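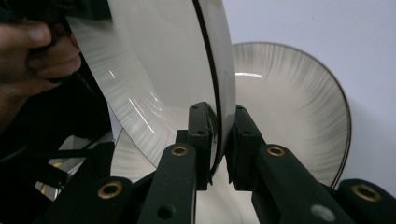

手持夹爪夹住一只白瓷盘的棕边盘沿,另一侧由手扶着。

## Salian 项目:盘子这一批的进展

Plonwood 在 Gerosberg 的采集间从秋天起一直在做餐具,杯子和碗已经交付,现在做到盘子。到本期截稿时,盘子这一批通过复核的样本共 2,019 条,另有超过900条录完了还没有看。原定计划是四类动作各收 500 条,单看总数已经够了,分到各类却不平均,所以采集会继续到十二月底,训练组先拿已有的部分开始跑。

这一条写得比平时长一些。上一期有几位同事来信,问采集间每天到底在录什么,为什么有些样本退回来,退回的理由又写得那么短。我们把盘子这一批从头到尾的做法整理在下面,供训练组、硬件组和准备来轮班的人参考。

### 四类动作

第一类是取出。盘子立在架子里,或者靠着别的盘子,操作者用夹爪夹住盘沿,把它提出来,放到桌面上指定的区域。架子里的盘子数量和间距每次都要变,有时只留一只,有时排满。排满的时候夹爪两侧的余量很小,指尖常会碰到旁边那只盘子。轻碰可以保留,只要旁边的盘子没有倒,也没有被带出来。

第二类是放入,跟取出相反。难处在对准。盘子进到槽里之前,操作者往往要停一下,再微调角度。我们要求停顿照实保留,不剪,也不要为了好看而一口气插进去。训练组在杯子那一批里已经发现,过于流畅的演示学出来的策略到了对准阶段几乎不会减速。

第三类是翻转。盘子面朝上平放,要变成面朝下,或者反过来。单靠一只夹爪翻大盘子很吃力,中途需要换一次抓握点。换抓握点时可以借桌沿,也可以用另一只手扶。

第四类我们叫“扶盘夹取”。一只手把盘子斜着托住或者立住,另一只手握着夹爪去夹盘沿,夹稳以后扶盘的手松开。对应的使用场合是人和机器人之间递盘子。录的时候要求两只手都不要急:夹住以后先保持片刻,再松手。松手之后夹爪至少要把盘子独自拿住一小段时间,样本才算完整。

四类里面,取出和扶盘夹取都已经过了 500 条,放入刚好到线,翻转还差不少。翻转的退回比例也最高,所以待看的那一堆里虽然多半是翻转,我们估计看完之后仍然不够。

### 为什么用手持夹爪

新来的同事常问,为什么不直接遥操作机械臂来录。Plonwood 两种都做。遥操作的数据跟实际部署时的运动学完全一致,可是一台臂占一个位置,一个人一上午录不了多少,盘子摔了还要停机检查。手持夹爪拿起来就能用,换桌子、换房间都方便。相机装在夹爪上,看到的画面跟以后装在臂末端的相机接近,指尖也是同一套零件。

代价也有几项。人的手腕比机械臂灵活,有些姿势人很自然地就做了,臂却到不了。Siiri Lapiņa 为此写了一个检查脚本,把每条轨迹放到目标机械臂的工作空间里重放一遍,凡是有关节超限或者速度超限的都标出来。标出来的样本不直接删,先由复核的人看超限出现在哪一段。如果只是开头把夹爪从桌上拿起来的那一段,裁掉就行;如果出现在夹住盘子以后,整条退回。

另一项代价是手会入镜。前三类动作原则上不让空着的那只手进入画面,翻转时借手扶的情况除外,并且要在备注里写明。扶盘夹取则必须有手。训练组把有手和没有手的样本分开存放,混着用的时候再按比例抽。请录的人不要自己改备注里的这个选项,复核时会统一核对。

### 盘沿这件事

盘子和前两批最大的不同在接触面。杯子可以夹杯身,也可以夹把手,指尖垫片和杯身之间总有一块不小的面积贴着。盘子基本上只能夹沿。盘沿薄,又是弧的,两片垫片从两边夹过去,真正贴住的只有很窄的一条。盘子的重心又离夹点远,尤其是大盘,夹住以后会绕着夹点往下转。

Arwel Lewis 在第一周试了几种夹法,写成了现在墙上贴的那张单子,主要内容是:

- 垫片要从盘沿两侧同时靠近,不要先用一边去顶盘子。
- 夹入的深度以垫片上部越过盘沿为准,浅了容易滑脱,深了指臂会压到盘面。
- 提起时夹爪的方向尽量跟盘面平行,先沿盘面方向抽出,再转腕。
- 盘子开始转动时不要加力硬夹,把夹爪放低,让盘子的下沿碰到桌面再重来。
- 重来的过程照录,不要中途停止录制。

最后一条需要多说几句。以前大家习惯在失手以后按停,删掉,再录一条干净的。现在的要求是,只要盘子没有摔坏,没有离开工作区,就继续做完。滑了一下又夹回来的样本对训练很有用,我们在标签里给它单设了一栏“恢复”。目前这一栏的数量偏少,一部分是因为早期的都被操作者自己删了。请轮班的人不要再删。

### 反光

釉面的反光是盘子这批的另一个老问题。采集间顶上是条形灯,盘子一斜,釉面上就会出现细长的亮线,亮线随着盘子转动而移动,移动的方向和盘子本身的运动不一致。定位程序靠画面里的特征点推算夹爪的位姿,亮线有时会被当成特征点,于是轨迹出现抖动。盘子离相机又近,占掉大半个画面,能用来定位的背景所剩不多。

我们先后试过三个办法。遮灯最直接,在灯管外面加一层漫射板,亮线变宽变淡,抖动少了一半以上的情形都消失了,可是画面整体偏暗,曝光时间变长,动作快的时候会糊。给盘子喷消光剂效果最好,但喷过的盘子看上去和摸上去都不像真的盘子,摩擦也变了,试过几条以后就停了。第三个办法是在桌面四周和墙上多放一些有纹理的标记板,让定位程序在盘子挡住中间的时候还有别的东西可看。

现在的安排是五个工位里有两个加漫射板,其余保持原样,标记板按工位的情况放。保留原样的工位是训练组要求的,将来机器人要去的厨房里灯光不会迁就它,画面里应该有反光。定位抖动过大的样本由 Watance 在入库时自动标红,复核的人看过以后决定修还是退。

墙面的问题也顺带提一下。有的工位背后是素墙,没有标记板的时候,画面里除了盘子就是一片平的颜色,定位最容易丢。轮到这样的工位时,请在开始前先录一段空手的扫视,把桌面、架子和两侧都带到,慢一点,程序会用这一段建图。

### 一条样本怎么录

流程跟杯子那批相同,有改动的地方在下面一并写出来。

到工位先核对盘子编号。盘子底部贴有小标签,编号登记在 Watance 里,选错编号的话后面的尺寸和重量都会对不上。素白的盘子和带边的盘子尺寸可能一样,编号不同,不要凭大小认。

接着检查夹爪。打开、合拢各做几次,听有没有异响,看两个指尖合拢以后是不是对齐。连杆转轴处的铜眼如果有松动,换备用的夹爪,把松的那只放到硬件组的架子上,并写一张条子注明哪一侧。垫片表面要擦。盘子上的水和手上的油都会留在垫片上,夹沿的时候影响很明显。

开始录制后,先让夹爪在起始位置静止片刻,再动。结束时也一样,放好盘子以后夹爪张开,退出来,停一下,再按停。很多样本被退是因为按停太早,夹爪还没有退出盘沿,训练时等于没有看到放手这一步。

每录完一小组就换摆法。盘子的朝向、离桌沿的距离、旁边有没有别的餐具,都按屏幕上随机给出的提示来摆。提示有时看起来很别扭,例如要求把盘子放得离桌沿很近,或者架子转了一个角度,照做即可。实在摆不成的,按“跳过”,不要自己换成别的摆法。自己换的摆法往往会不知不觉回到最顺手的那一种,上一批碗就出过这个情况,分布图上一大半的碗都在桌子右前方。

备注写短句就行。写“滑一次,夹回”比写一整段好用,复核的人要按关键词检索。

### 复核与退回

复核由两个人分别看,意见一致就入库或者退回,意见不一致的攒到下午四点一起讨论。退回理由在 Watance 里是固定的几个选项,显得生硬,这里把常见的几个解释一下。

“未完成”指动作没有到达终点状态。盘子放到了架子上但没有进槽,也算未完成,即使它当时没有倒。

“夹点不明”指画面里看不到垫片和盘沿的接触位置,而且前后几秒都看不到。盘子挡住指尖是难免的,短暂的遮挡没有关系。若从接近到提起全程都看不到,训练时没有办法对应开合动作和接触的先后。

“手部承重”只用于扶盘夹取,指扶盘的手始终没有真正松开,或者手指松了但掌根还托着。这个理由在前两周用得最多,后来录的人把扶盘的手改成从盘子另一侧扶住边缘,松开时往外撤,情况好了很多。

“定位丢失”前面已经说过。凡是出现在夹住之前的,有时还可以修;夹住之后丢的,基本上修不回来。

“速度”指动作过快。盘子夹在沿上,快速移动时会摆,人会下意识地用手腕去抵消,这种补偿动作机械臂跟不上。Siiri Lapiņa 建议录的时候想着盘子里有汤。复核下来,听过这个建议的人录得确实慢了一点,翻转那一类则帮助不大。

被退的人如果不同意,可以在那一条下面留言,复核的人会再看一遍。上一批碗里有几条就是这样改回来的。留言请写明时间点,不要只写“再看看”。

### 指尖垫片

硬件组在这一批中途改过一次垫片。旧垫片较软,夹杯子很好,夹盘沿时容易被压出一道痕,压痕恢复得慢,下一次夹的时候盘沿会自己滑进旧痕里,角度因此被带偏。新垫片硬一些,磨损后可以单独更换,不必拆整根指臂。

换垫片前后的样本在库里用版本字段区分。训练组问过旧版本要不要弃用,目前的决定是保留,但评估时只用新垫片的数据。如果有人在自己的实验里把两个版本混在一起,请在报告里写一句。

还有一个没有解决的问题:垫片在盘沿上留下灰色的印子,主要出现在白盘上。印子能擦掉,擦得不及时就会越积越多,画面上能看出来。Arwel Lewis 担心模型会学着去找印子的位置下夹爪。他拿一小批擦干净的盘子做了对照,结果还没有出来。结果出来之前,每换一组摆法就擦一次盘沿,抹布在每个工位的抽屉里。

### 训练组的初步结果

训练组用已入库的样本先训了一个版本,在 Gerosberg 的测试臂上试过。取出这一类表现最好,单只盘子立在架子里时很少失败。架子排满时会犹豫,夹爪在两只盘子之间来回移动,有时选中的是后面那只。画面里两只盘子前后重叠,边沿又是同样的颜色,要分清哪一条沿属于哪一只并不容易。接下来会补录一组前后重叠的摆法,前后两只的花色有相同的,也有不同的。

放入比预想的好,对准时会停一下再往下送,跟样本里人的做法一致。翻转暂时不评估。

扶盘夹取只在有护垫的桌面上试过,由训练组的人自己扶盘。模型夹得住,夹住以后后退得太早,扶盘的人还没有撤手就感到盘子被往外拉。训练组怀疑是样本里“夹稳后保持”的时间长短差别太大,有的人停得很久,有的人几乎不停。从下周起,这一类的录制界面会加一个提示音,听到以后再松手。已经入库的不用重录。

需要说明的是,以上都是在测试间里的观察,次数不多,暂时不要引用到对外的材料里。

### 轮班和用具

十二月的轮班表已经放在 Watance 的首页,翻转那一类优先排给录过碗的人,他们换抓握点比较熟。第一次来的人先跟一个上午,从取出开始录,当天的样本单独复核,不计入正式的批次。

手套可以戴,薄的、颜色单一的即可。袖口请卷起来或者扎好,宽袖口会从侧面挡住相机。戒指和手表在扶盘夹取时要摘,磕到釉面会掉瓷。

有缺口的盘子一律停用,放进门口的箱子,并在系统里把编号改成“停用”。只拿走盘子不改编号的话,屏幕还会继续提示用它,下一班的人要找很久。架子的横杆有一根弯了,硬件组已经知道,换新之前请用左边的那一组槽。

夹爪用完挂回充电位,挂之前把指尖合上。存储卡不要带出采集间,导出一律走工位上的电脑。导出过程中不要再录新的样本,界面上虽然没有禁止,但两件事同时做时,后录的那一条偶尔会缺开头几帧。

盘子之后排的是锅盖和托盘,采集规范的草稿由 Siiri Lapiņa 在写。对锅盖把手的形状有意见的,或者家里有闲置锅盖愿意借出来的,请直接跟她联系。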